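# Naler sheet-metal bin, open top, gray — quick review

Short version: good bin, loud bin, buy the felt pads.

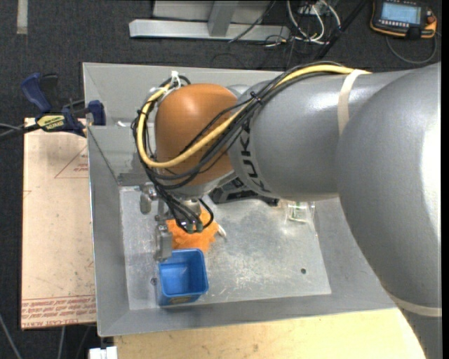 ## What I bought and why

Needed something to sit on the bench and catch parts and supplies that were otherwise all over the shop. Had two plastic totes before this. One cracked at the corner, the other bowed so bad in the middle that stuff slid down to one end. So, metal. Ordered the Naler in July, 116 dollars with shipping, came in a flat carton with way too much tape on it.

Cengiz Uysal at the next shop over has the Gestmont one and swears by it. I've used his. More on that below.

## Putting it together

It comes as a folded body plus a bag of screws for the corners. Instructions are one sheet, tiny type, step 4 is printed before step 3. Took me maybe half an hour, most of it hunting for the right driver bit. Wear gloves. Edges are turned over on the top but the inside corners where the tabs meet are not, and I've got the thumb to show for it.

Holes lined up except one. Reamed it a little, fine.

## Daily use

Mostly I keep smaller tubs inside it. The blue plastic one with the lighter rim is my favorite, squarish with rounded corners, flat bottom, so it stands where you put it and doesn't walk. Fuzzy stuff like the orange thing goes straight on the metal with no tub. Doesn't snag on anything, which I was worried about with those corners.

Good:

- Floor is stiff. Leaned on it with my elbow, no flex
- Flat floor wipes clean with a rag, grease too
- Gray is a decent background, you can find small parts. My old black tote ate everything
- No smell, the plastic ones had a smell for weeks

Not so good:

- NOISE. Drop a bolt in there and the whole shop knows
- No dividers, no slots for dividers
- Heavy enough that you won't be moving it much. Pick a spot
- Small light things slide if you bump the side

The noise thing I fixed with stick-on felt under the feet and a rubber mat offcut under the noisy half. Iara Ocampo told me to line the whole floor. Tried it for a week, mat curled at the edges and collected crud, took it out agian. Half is enough.

## Versus the Gestmont

Gestmont has nicer corners, no question. Welded, not screwed. It also runs 141 before shipping and the sides are lower, so anything tall tips over the edge. If you reach in from the top all day then lower sides are probably better. I dont mind the extra height.

Also looked at the Vandarmont set, three bins and a stand for 433. Nice if you have the floor space. I don't.

## Cleaning, scratches

Scratched it in the first week, dragging a vise accross. Surface only, no rust so far. Soapy water, dry it off, done. Don't leave wet rags sitting in there overnight — had a faint ring from one, came off with a scrub pad but left a dull patch.

## Would I buy it again

Yep. Four out of five. Knocked one off for the inside corners and the one bad hole. At 116 I'd have liked them to file the tabs. If they sold a divider kit I'd get that too, wrote to ask, no answer yet. Will update if they get back to me.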